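Misconduct, Category Three

Plovus 1, Stitley 1. The file ran to 276 pages.

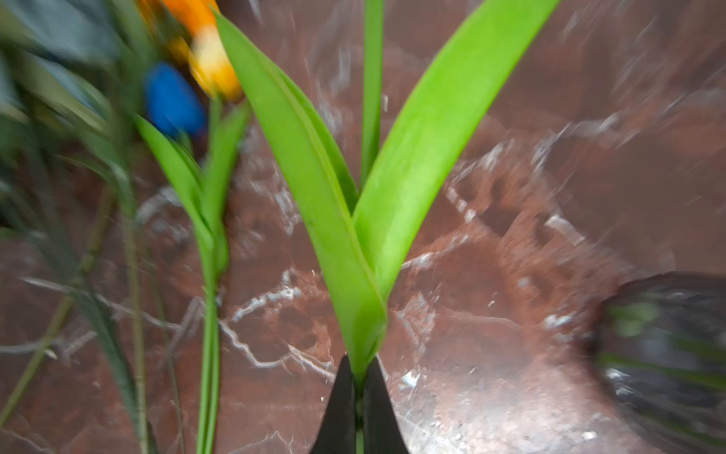 Green artificial stem with long, strap-like leaves.

Musyoka Barasa received the match delegate's report at 7:40 on Sunday morning and read it in the order it was written. Kickoff had been on time. Attendance was within the licensed limit. In minute 35, following the visiting side's goal, 4 flares were lit in the lower tier of the away section, and play was held up for six minutes while the smoke cleared. No injuries were recorded.

The code was plain on this point. Each flare carried a fixed penalty of 2,000, payable by the club whose supporters lit it. A delay of more than five minutes was charged separately. A repeat offense within the same season closed the section for one home match.

Stitley had a repeat offense. It dated from March, at Nyanda, and Barasa had signed the decision himself.

He opened the attachments. The first was the stadium plan. The second was the seating record, which showed that the lower tier had been allocated to Stitley and sold through the Stitley ticket office. The third was the stewards' log, kept by hand and copied badly. He enlarged it until the letters were legible.

At 2:15 the entry read: Lower tier, rows A to F, returned unsold. Released to home club.

Barasa went back to the seating record. It had been printed on the Friday. The log had been written on the day.

He telephoned Kiprono Lukumay, who had been the delegate.

"Rows A to F," Barasa said. "Who was sitting in them?"

"Visiting supporters. It's the away section."

"The log says the rows were returned."

There was a pause, and the sound of a drawer.

"I didn't see the log until after I filed," Lukumay said. "I was on the opposite side of the field. I saw flares in the away section after an away goal."

"Did you see scarves?"

"I saw smoke."

"Your report says visiting supporters."

"It says what the form says. There is a box for the section, and the box fills in the rest."

Barasa checked. The form was supplied by a contractor named Sadilell and had been in use for two seasons. When a delegate selected a section, the responsible club was entered automatically from the seating record. The field was gray and could not be edited. He selected the home section and the field changed to Plovus. He selected the away section and it changed back.

"I can amend it," Lukumay said. "I would have to write that I don't know."

"Is that the case?"

"Yes."

"Then write that."

The amended report came in before noon. It was one page long. It gave the minute, the tier and the number of flares, and under responsibility it stated that the delegate could not identify the persons involved. The gray field still said Stitley. Lukumay had drawn a line through it in pen and scanned the sheet.

Barasa placed both versions in the file, the original first. Under Article 9 an unattributed offense fell to the organizing club, and the organizing club was Plovus. Plovus had no repeat offense. No section would be closed. The sum for the flares stayed the same, and so did the charge for the delay.

He wrote the decision in four paragraphs and cited the stewards' log by page. In the fifth he recommended that the form be changed – the gray field in particular – and addressed a copy to Sadilell.

Then he took down the binder for March, found the Nyanda decision, and turned to the seating record. It had been printed on a Friday. He looked for the stewards' log behind it. It had not been attached.

He wrote to Nyanda and asked for it.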